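Stand: Februar

# Häufige Fragen zur Spielküchen-Ausleihe

Schön, dass Sie zu uns gefunden haben! Seit unserem ersten Spielküchen-Nachmittag in Trurkenby bekommen wir immer wieder ähnliche Fragen, und weil am Telefon oft die Zeit fehlt (und Dace Krūmiņa, die den Hörer meistens abnimmt, nebenbei noch Kisten packt), haben wir die Antworten einmal in Ruhe aufgeschrieben. Falls Ihre Frage nicht dabei ist, schreiben Sie uns einfach — wir freuen uns über jede Nachricht, auch über die ganz kleinen.

## Was kann ich bei Ihnen eigentlich ausleihen?

Unsere Miniaturküchen und alles, was Kinder zum Spielen darin brauchen: Schränkchen, Kühlschränke, Teller, Dosen, Schüsseln und natürlich jede Menge Spiellebensmittel. Unser Bestand umfasst inzwischen 500 Einzelteile, die wir zu zwei Grundausstattungen zusammengestellt haben. Die kleinere heißt Ivon und passt gut auf einen normalen Esstisch, die größere heißt Saarinen und braucht schon ein wenig mehr Platz, am besten zwei Tische oder eine freie Ecke im Gruppenraum.

## Für welches Alter ist das gedacht?

Wir empfehlen die Sets ab drei Jahren, weil einige Teile wirklich klein sind. Nach oben gibt es keine Grenze. Wir hatten schon Großeltern am Tisch, die eine halbe Stunde lang mit großem Ernst den Kühlschrank eingeräumt haben, während die Enkel längst im Garten waren! Wenn jüngere Geschwister mitspielen, sagen Sie uns bitte vorher Bescheid, dann nehmen wir die kleinsten Stücke heraus und legen Ihnen dafür ein paar größere dazu.

## Wie lange darf ich ein Set behalten?

Die Ausleihe dauert in der Regel zwei Wochen und beginnt immer donnerstags. Verlängern können Sie gern, sofern niemand auf der Warteliste steht. Ein kurzer Anruf genügt. Als Pfand nehmen wir 100 Euro, die Sie bei der Rückgabe selbstverständlich sofort zurückbekommen.

## Und wenn etwas verloren geht oder kaputtgeht?

Dann ist das kein Weltuntergang. Eine Spielkarotte unter dem Sofa gehört zum Leben mit Kindern dazu, und manches taucht Monate später beim Umzug wieder auf (wir haben schon Päckchen mit einer einzelnen Erdbeere bekommen, über die wir uns sehr gefreut haben). Einzelne Lebensmittel berechnen wir nicht. Bei Möbelteilen, also etwa einer Schublade oder einer Kühlschranktür, schauen wir gemeinsam, ob sich das reparieren lässt. Kazimiera Bednarek hat in ihrer Werkstatt schon manchen Griff wieder angeschraubt, den wir längst aufgegeben hatten.

## Wie reinige ich die Teile?

Teller und Plastikbehälter dürfen in lauwarmes Wasser mit etwas Spülmittel. Die Schränkchen bitte nur feucht abwischen und gleich trocknen, vor allem innen an den Schubladen. Schaumstoffteile drücken Sie am besten kurz in Seifenwasser aus und lassen sie über Nacht liegen — bitte nicht auf der Heizung, sie werden sonst hart und bröselig. In die Spülmaschine gehört leider nichts davon, auch wenn die Versuchung groß ist.

## Wie baue ich die Küche am besten auf?

Da gibt es kein Richtig oder Falsch. Bewährt hat sich, das Schränkchen nach hinten zu stellen und vorne reichlich Tisch frei zu lassen, damit die Kinder Platz zum Kochen, Sortieren und Servieren haben. Eine offene Schale zum Einsammeln hilft ungemein, ebenso ein Teller, auf dem das „fertige Gericht“ landen darf.
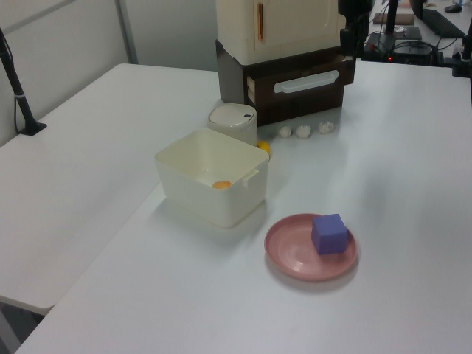
*Kleiner Aufbau mit Kühlschränkchen, offener Schale und rosa Teller*

Viele Kinder fangen übrigens ganz von selbst an, die Sachen in eine Reihe zu legen oder immer wieder umzuräumen. Lassen Sie sie ruhig machen, gekocht wird dann schon noch.

## Wie muss ich das Set zurückgeben?

Bitte sauber und trocken, und möglichst in der Vodach-Kiste, in der Sie es bekommen haben. Im Deckel klebt eine Packliste. Kleine Lebensmittel kommen zuerst in die Beutel, dann die Teller flach auf den Boden der Kiste und die Möbel obenauf. Schubladen sichern Sie am besten mit einem Gummiband, damit sie unterwegs nicht aufgehen.

## Kann ich Spielsachen spenden?

Sehr gern! Besonders freuen wir uns über Teller, Töpfchen und gut erhaltene Spiellebensmittel. Bitte rufen Sie vorher kurz an, unser Regal ist nicht unendlich groß, und bringen Sie die Sachen am liebsten donnerstags während der Ausgabe vorbei.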